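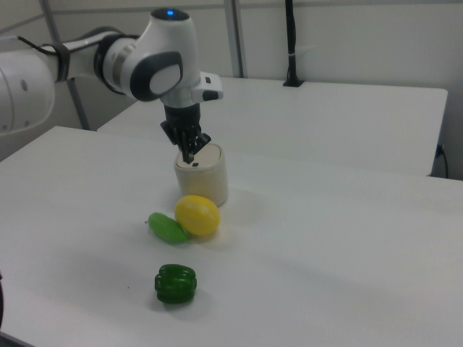 *Robot arm with its fingers at the lid of a cream-colored container*

## Writing to an actress for my mother-in-law's birthday, where do I even send it?

**marigold_porch**, posted 15/10/2018

Hello everybody, I hope this is the right section (I looked at "TV & Famous People" and "Gifts" and went back and forth, so please move me if I'm wrong!).

My mother-in-law has watched *Guvdale* from the very first season and she adores Tove Zoëga, who plays the older sister, the one with the bakery. I mean adores. She has the magazine covers in a folder, she had her hair cut like the wedding episode, and when the news came out that Tove had gotten married again and was suddenly a stepmom to teenagers, she talked about it at dinner like it was a niece of ours. She is a stepmom herself (she raised my husband from when he was 6) and I think that's a big part of it.

She has a birthday coming up and I would love to get her a signed picture, a real one, with her name on it if that's possible. I've never done anything like this. I found one address on a fan page called Jukosetti and a completely different one on a site that wanted me to pay $31 to "unlock" it, which I did not do. I also saw signed photos for sale online at $96 and I have no idea how a person would know if those are real.

So do I write to the studio? To her agent? Do I send a photo or do they have their own? And is it rude to mention the stepmom thing, when it's her private life? I don't want to be one of those people. Thank you so much in advance, and sorry this got long.

---

**penny_in_the_mailroom**

What a sweet idea, and don't apologize, I write long ones too!

I've been sending for autographs since I was a teenager, and I've got a good shelf of binders to show for it, so I'll tell you how I'd do it. Don't pay for an address. Working actors nearly always have somebody who handles the mail, and for Tove Zoëga it's the Kinoshita office, her management. Their mailing address is at the bottom of their own website under "Contact," and that's the one I'd trust over a fan page, because fan pages get made in a burst of enthusiasm and then nobody updates them. I wrote to her through Kinoshita last year and had a signed photo back in 5 weeks, which is quick. I've waited much longer for other people, and a few never came at all, so please have a backup present in mind.

What goes in the envelope:

- A short letter, one page, handwritten if your handwriting is readable (mine is getting worse, so I print)
- A photo you'd like signed, if you have one, with a piece of stiff cardboard behind it
- A second envelope, big enough for the photo, with your address on it and the stamps already stuck on
- A sticky note with your mother-in-law's first name in block letters

That last one matters more than you'd think. I once got a lovely picture made out to "Jerry" and my sister's name is Terri. She kept it anyway.

If you don't send a photo they may have their own, and that's what I got, a nice glossy one from the bakery set. I would still send one, and something with a light background, so the pen shows up.

About the stepmom question, I think you can mention your mother-in-law being one, and how she raised your husband, and leave Tove's own family out of it. She'll make the connection if she wants to. I wouldn't bring up the wedding, or the kids, or anything that was in the gossip columns. They're teenagers and I always feel a bit bad for them with the photographers at their school games.

Let us know what happens, I'd love to hear!

---

**dko77**

just message her on instagram, my cousin got a like from her once

---

**Harlan B.**

Penny covered the letter very well so I'll only speak to the ones for sale. I wouldn't buy at that price without seeing who is standing behind it. A certificate is a piece of paper and anyone with a printer can make one. Ask the seller where and when it was signed, and ask for a picture of the signature taken at an angle, so you can see whether the ink sits on top of the photo or was printed with it. If they get huffy, there's your reply. I did buy a *Guvdale* cast photo from a dealer at the Ileo collectors' fair, and he let me look at it under a magnifier for as long as I wanted and gave me his card with a phone number that worked.

Also, if the birthday is before the end of October I don't think you'll make it by mail. You could put a copy of your letter in her birthday card so she knows it has been sent. My wife did that for me with a ballplayer and I checked the mailbox every day until Christmas.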